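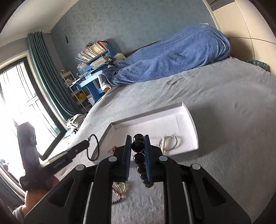 Black beads and a tangle of chain, on a bed.

My aunt Manuela Sanna died owning one good necklace and a great deal of other stuff, and the will dealt with the necklace in a single line. The other stuff took up most of our December. I have come to believe that the will had it backward, and that the law in general has it backward, and that if we are going to go on making people sign things in front of witnesses we should at least make them sign for the junk.

I should say that I'm on the side of junk. I grew up in Enville, where a house without a drawer you couldn't open was thought to be putting on airs. But there is a lot of advice around at the moment about getting rid of things, most of it written by people with excellent lighting, and all of it takes for granted that the trouble with objects is that we love them too much. That has not been my experience. I didn't love the single clip-on earring shaped like a pineapple. I had never seen it before. I still stood in my aunt's bedroom holding it for the length of a radio program.

The valuable things in a dead person's house are easy. Somebody knows what they are worth, or can be paid to find out. A man named Corrado Morelli came from Marras, the jewelers on Clivdale Road, with a loupe and a cough, and went through the good box in less time than it took me to make him coffee. The necklace was what she'd said it was. The ring was not what she'd said it was, but it was close enough that we agreed never to bring it up. He wrote a figure on a card and slid it across the table face down, as they do in movies about bribery, and that was the end of the valuable part of my aunt's life.

Then I showed him the other box. He looked into it the way you'd look into a neighbor's bathroom.

"Sentimental," he said, and put his coat on.

I have been thinking about that word ever since. It is what the trade says when it means worthless, and I understand the need for a polite term. But it hands the whole problem back to you with a bow on it. If a thing is sentimental, then somebody must have the sentiment, and if you're the only person left in the room it had better be you. You go looking for it. You turn over a brooch with no pin and wait to feel something. Meanwhile your cousin is on the phone from Pulto, wanting to know whether you've done the kitchen.

My cousin belongs to the other school. She believes in the three piles. Keep, give, toss. She has read a book about it and bought the same book for me, which I have kept, so that's one pile started. The weakness of the system is that it was designed by someone who could tell which pile was which. Broken chains, for instance. You can't give a person a broken chain. You can't toss it either, because it might be gold, and the cost of finding out is another visit from Corrado Morelli and his cough. So it goes in the keep pile, and you carry it home, and you have now inherited a broken chain, exactly as your aunt did from whoever left it to her.

I'm fairly sure this is how most of it travels. We talk about heirlooms as if each generation weighed them in its hand and found them good. I think the greater part of what comes down through a family comes down because it was awkward. It was too small to be worth a decision and too shiny to go out with the coffee grounds. My grandmother didn't choose to leave us her loose beads. She just kept meaning to restring them, and she meant to for long enough that she died, and then my aunt meant to, and she was 83 when she stopped meaning to. I've got them now. I have every intention of restringing them.

The book would tell me to take a photograph and let the beads go. I've tried this with other objects, and what I have now is a phone full of pictures of things I threw out, which I can't bring myself to delete. They take up no room at all and I mind them more than I ever minded the things. A lamp in a closet keeps to itself. A photograph of a lamp turns up while you're trying to find your insurance card.

What I'd like, and what I propose to anyone drawing up a will, is a second page. The first page can carry on as usual with the house and the necklace. The second page would be headed Everything Else, and it would be short and rude. The chains are not gold, I checked. The pineapple earring came free with something. I never liked the blue vase, your uncle won it. The key doesn't open anything, stop trying it in things. Five minutes' work, and it would save your relatives a month. It would also, I suspect, be the only part they'd ever read twice.

I've put this to my cousin, who says that people who are able to write the second page would have cleared out the drawer. She may be right. She's often right, it's one of the things that makes her hard to phone. But I don't think so. Clearing out a drawer takes a kind of hardness, and writing down that you don't care about the vase only takes a pen. My aunt had plenty of pens. We found 77 of them, if we're counting, and my cousin was.

As for the contents of the other box, I brought it all home on October's last pair of dry shoes, as my aunt used to say of anything that arrived in bad weather, and it has been in my hallway since. A friend offered me 40 dollars for the lot, to use for some craft purpose involving glue. I was insulted on the family's behalf. I said I would think about it. Then I went and moved the box to a drawer in the spare room, one that has always been a little stiff, and I had to lean on it with my hip to get it shut.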